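Labor & Local History Board > Books, Films and Teaching Materials

Thread: Reader for sixth graders on the Tomoana cannery walkout – too tidy?

millrace_ed
Joined: August
Posts: 127

I've been handed the new Tistetti reader on the Tomoana cannery walkout and asked whether we should buy a class set. It's 48 pages with big type. The women walk out on page nine, they're cold and hungry by page 20, and they win on page 44, which leaves four pages for the glossary.

My grandmother packed peaches at Tomoana. What she remembered was that the walkout fell apart twice before it held, and that she herself went back in the first time. No sign of that in the reader. Has anybody used it with actual children?

peachpit
Used it last fall with two groups. They liked it. They argued for a whole period over whether the foreman was a bad man or only a tired one, and I didn't have to say a word, so I sat down and ate an apple.

I wouldn't want the walkout falling apart twice. You try getting 11-year-olds through one strike before lunch.

Brurkico_Lou
The number on the back cover is wrong, for what it's worth. It says 1,674 workers walked out. The union's own book has 1,144 on the first morning, and the bigger figure is everybody on the payroll, including the office, the watchmen and, I suppose, the owner's nephew.

millrace_ed
Lou, that's the kind of thing I was afraid of. Where did you see the book?

Brurkico_Lou
Reading room at the Wimano library. Ask for the gray boxes, second shelf. Bring a sweater. They keep it at a temperature that's good for paper.

peachpit
So 1,144 brave women or 1,674 brave women. I'm not sure my kids would have ended up with a different opinion of the foreman.

millrace_ed
They might have a different opinion of the back cover. If we're going to tell them to check their sources, it seems a bit rich to hand them a book that didn't.

dot_in_shipping
I'm with Ed on the number and with peachpit on everything else. A short book has to leave things out. My complaint is the songs. Three pages of lyrics, and not one of them was sung at Tomoana. My aunt was on that line and said they mostly sang whatever was on the radio, badly.

Brurkico_Lou
Two of those songs were written after the walkout was over. I checked.

peachpit
Of course you did.

dot_in_shipping
Does the reader mention the relief kitchen? Nearly 800 suppers a night out of a church basement, and the woman who ran it got her hours cut the minute she went back. If I had four spare pages, that's where I'd put them, glossary or no glossary. A child can look up "picket."

millrace_ed
One sentence. "Kind neighbors brought soup."

dot_in_shipping
I need to go for a walk.

old_tally_sheet
Longtime reader, rare poster. I taught this unit for years without any book at all. I put up the company's notice about the pay cut, put up the women's answer next to it, and asked which one they'd rather have written. The answer has three spelling mistakes in it and is better in every way. Both are in the gray boxes Lou mentioned. Copies cost a dime, or did.

The reader could go home with them afterward. I don't see it does much harm once they've seen the real thing.

peachpit
That I would do. Ed, if you buy the class set I'll trade you my worksheets for your grandmother. I mean her story. You know what I mean.

millrace_ed
She'd have gone for the trade. She liked a worksheet.

Brurkico_Lou
I've written to Tistetti about the figure. They thanked me for my interest in their products.

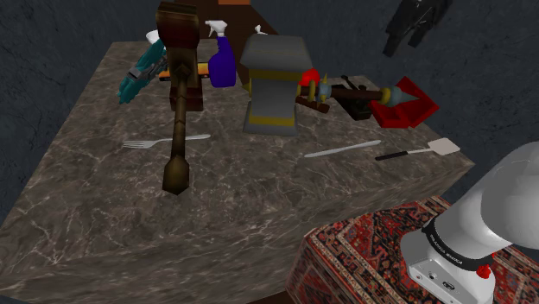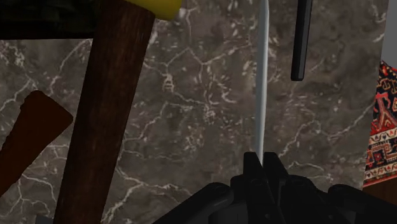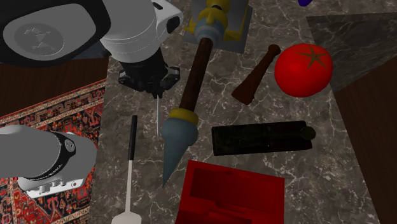 Corey Whitcombe

Moderator here. I've moved this over from General, where it was sitting between a lost scarf and a fight over parking.

On the number, I think you can both be right. The 1,144 is a first-morning count, and people kept coming out all that week. I've never seen a good total for the Friday. Anyone who has one, please post the page and the box, and Lou will be along to check it.

On the second collapse, Ed, would you write down what your grandmother told you? It doesn't need to be long. We have a good deal on the ones who stayed out and hardly anything from those who went back in and then came out again, and I'd guess there were plenty of them.

millrace_ed
I'll try. She told it differently depending on who was in the room.

dot_in_shipping
Then write down both. And put the soup in.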